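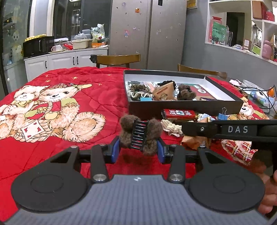

Visit to Nalusent, May 6, 2026

I went to Nalusent's open day mainly to hear about the fault they had in the spring, and most of these notes are about that. The firm teaches robot arms to handle small soft goods, and it gets its training material from people working with hand-held grippers at ordinary tables, in ordinary homes. The tools are squeezed by hand and carry a camera. What the camera sees and how far the fingers are open is saved, and the arm learns from it.

Abílio Falcão, who looks after the tools, met our group of eight at the door and took us straight to the bench where the arm was running. It is called Calado. The job that day was putting hair accessories into a box: crocheted claw clips, scrunchies, that sort of thing. They are harder than they look. A claw clip covered in fuzzy yarn gives way when it is pinched, then stops dead when the pads reach the plastic.

The fault showed up in exactly that job. Calado began closing too far on the clips. It would take hold, go on squeezing, and either spring the clip out sideways or snap a tooth. Four clips were broken before anyone stopped the run. On the last of them a piece of plastic flew over the low screen at the front of the bench and hit an operator on the sleeve. She wasn't hurt, but she wasn't wearing glasses either, and Falcão said that was the part that worried him most.

They looked at the arm first and lost 2 days on it. The motor and the force limit were both as they should be. The trouble was in the recordings. On one pair of hand-held grippers the finger pads had worked loose in their seats, so that the opening was being saved as smaller than it really was. A person using the tool would feel the clip and stop in the right place, but the number written down said the fingers had gone further. Calado had copied the number.

Falcão passed a loose pad and a good one round the group. I could not tell them apart by looking. With a thumb on it, the bad one slid a little — less than I had expected, given the trouble it caused.

Since then they have made several changes. Each gripper is closed on a steel gauge block before and after a session, and if the two readings differ the whole session is thrown out. The checking program, Zultby, also compares left and right tools and flags any pair that drifts apart. The screen on the bench is taller, and glasses are now worn by anyone standing within reach of it, visitors included. Ours were scratched and I would have liked a cleaner pair.

I asked why the force limit had not saved the clips. It is set at a level that protects fingers, he said, and a thin plastic tooth breaks well below that. They are trying a softer pad from a supplier called Jukito, but it picks up fluff from the yarn and has to be wiped every 10 picks. He did not sound sure they would keep it.

We watched Calado for a while after that. It dropped one scrunchie and broke nothing. The old recordings from the faulty pair are being done again, and the work should be finished in July. Tea was in the front office, and there is parking behind the building if you arrive early.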